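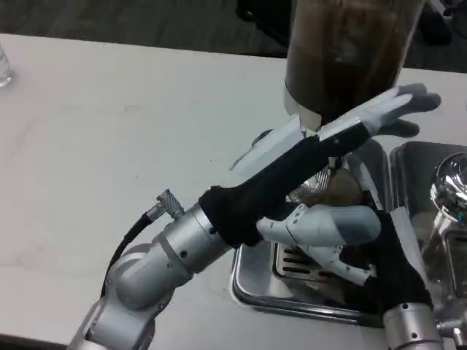

# Trémie pleine ou dose par dose : comment vous faites ?

**Forum > Matériel > Moulins**

---

**ghizlane_b** – 29 juin 2023

Bonjour à tous,

Je tiens un petit coin café dans une librairie, avec un moulin à trémie haute et transparente. J'en suis contente pour la mouture, mais je me pose des questions sur le remplissage.

Mon habitude : je verse du café le matin et j'en rajoute dès que le niveau baisse, pour que la trémie reste bien garnie toute la journée. Une cliente qui s'y connaît m'a dit que c'était le meilleur moyen d'abîmer le grain. Selon elle, il faudrait mettre le strict nécessaire et garder le reste en sachet fermé.

Mon café est torréfié plutôt foncé (le Viline, d'un torréfacteur local). Je fais peu de volume en semaine, plus le samedi. Est-ce que vous remplissez à ras bord ou pas ? Et le soir, vous videz ?

Ghizlane

---

**valter.m**

Bonsoir. Je vide tous les soirs. La trappe au bas de la trémie, je la ferme, je retire la trémie et je verse les grains dans une boîte hermétique. Ensuite je fais tourner le moulin quelques secondes pour dégager ce qui reste dans la gorge.

Avec un café foncé c'est encore plus important. L'huile remonte à la surface du grain et finit sur les parois. Au bout de quelques jours on voit des traces grasses, et si on laisse faire, ça rancit. Le café frais qu'on verse par-dessus prend le goût.

Pour la quantité, une demi-trémie en service normal me suffit.

---

**moulu_fin**

Pas d'accord sur la demi-trémie. Le poids des grains compte. Quand la colonne est haute, le café descend régulièrement dans les meules. Quand elle est basse, les grains sautent, la mouture change et le temps d'extraction avec.

J'ai travaillé sur un vieux Kirklow de 2005 qui était très sensible à ça. Trémie pleine, j'étais réglé. Trémie au quart, il fallait resserrer. J'ai fini par la garder pleine pendant tout le service, et je n'ai plus touché à la molette.

---

**valter.m**

> Le poids des grains compte.

Oui, mais entre la moitié et le plein je n'ai jamais vu d'écart dans la tasse. C'est en dessous du quart que ça bouge. On peut très bien recharger à mi-hauteur et garder un niveau stable sans avoir plusieurs kilos de café à l'air.

---

**Houda Ghoneim**

Tout dépend du débit. Chez nous une trémie pleine part dans la matinée, donc la question de la fraîcheur ne se pose pas. Pour un coin café dans une librairie, c'est autre chose.

Ghizlane, combien de cafés sortez-vous un jour de semaine ?

---

**ghizlane_b**

Presque 30 en semaine. Le samedi je n'ai jamais compté, mais nettement plus.

Je n'ai pas vu de traces grasses, mais je n'ai pas non plus démonté la trémie depuis mai. Je sais, je sais.

---

**Houda Ghoneim**

Alors il y a de bonnes chances que vous ayez du café de la veille, voire de l'avant-veille, au fond. En rajoutant par le dessus, vous ne savez plus ce que vous servez.

Je ferais comme ceci :

1. Le matin, verser de quoi tenir jusqu'à midi.
2. Recharger une fois, avant l'après-midi, au même niveau que le matin.
3. Arrêter de recharger deux heures avant la fermeture.
4. Fermer la trappe, vider ce qui reste, essuyer l'intérieur avec un chiffon sec et propre.

Et un vrai lavage une fois par semaine, eau tiède et un peu de liquide vaisselle, éponge douce. Bien rincer. Ne remontez rien tant que ce n'est pas complètement sec.

---

**adel_r**

Je rejoins Houda, avec un bémol sur le lavage. Pas d'éponge à gratter, même le côté « doux » de certaines. Le plastique se raye et devient mat, et après il retient l'huile bien plus facilement. Un chiffon microfibre suffit. Pas de lave-vaisselle non plus, la mienne est sortie fendue près du collier.

Pensez au collier, d'ailleurs. La poussière de café s'y tasse et la trémie finit par mal s'asseoir. Un pinceau sec, et on n'en parle plus.

---

**moulu_fin**

Le lavage une fois par semaine, pour presque 30 cafés par jour, c'est beaucoup. Je le faisais tous les 15 jours avec un débit supérieur et personne ne s'est plaint.

---

**Houda Ghoneim**

Que personne ne se plaigne ne me rassure pas beaucoup. Un café légèrement rance, la plupart des clients mettent un sucre et ne disent rien.

Avec une torréfaction claire, je serais d'accord pour espacer. Avec du foncé, non.

---

**ilham_es**

J'arrive avec une question un peu à côté : quelqu'un a essayé de se passer complètement de trémie ? Je pèse chaque dose à la maison, je verse, je mouds, il ne reste rien dans le moulin. C'est un Arkeo à meules coniques.

---

**valter.m**

À la maison c'est très bien. Derrière un comptoir, avec une file, je ne le ferais pas. Il faut peser, verser, attendre que tout passe, et sur beaucoup de moulins prévus pour une trémie, les derniers grains rebondissent sur les meules et n'en finissent pas de descendre.

Par contre je le fais pour le déca. On en demande peu, je garde des doses pesées dans des petits tubes.

---

**adel_r**

Même chose pour le déca. Mes tubes sont pesés à 15 g pour le panier double.

---

**ilham_es**

Merci, je n'avais pas pensé à l'usage mixte. Et la lumière, ça joue ? Les trémies transparentes, c'est joli, mais mon torréfacteur (Slaoui) livre en sachets opaques et insiste pour qu'on les garde à l'ombre.

---

**Houda Ghoneim**

La lumière joue, surtout le soleil direct. Si le moulin est près d'une vitrine, il vaut mieux le déplacer, ou au moins mettre peu de grains à la fois. À l'intérieur, sur une journée, l'air et la chaleur me préoccupent davantage. Certains moulins chauffent franchement en service, et le bas de la trémie avec.

---

**moulu_fin**

Là-dessus on est d'accord. Couvercle toujours en place aussi. On voit encore des trémies ouvertes dans des bars, à côté de la plaque de cuisson.

---

**ghizlane_b**

Merci à tous. J'ai démonté ce soir après la fermeture. Il y avait bien un film gras sur la paroi, surtout vers le bas, et une odeur de vieille cacahuète. Le collier était plein de poudre, Adel avait raison.

J'ai tout lavé, ça sèche sur un torchon. Demain je commence avec une demi-trémie et je note le temps d'extraction à l'ouverture, à 11 h et avant la recharge de l'après-midi. Si ça dérive, je remonterai le niveau.

Une dernière chose : les grains que j'ai retirés, je les jette ?

---

**valter.m**

S'ils sentent la cacahuète, oui. Gardez-en une poignée ou deux pour faire passer dans les meules après un nettoyage, c'est tout ce qu'ils valent encore.

---

**moulu_fin**

Ou en cold brew, ça passe.

---

**Houda Ghoneim**

Non, ça ne passe pas. Du café rance à froid reste du café rance. Ghizlane, donnez-nous vos temps quand vous les aurez, avec la hauteur de grains à chaque mesure.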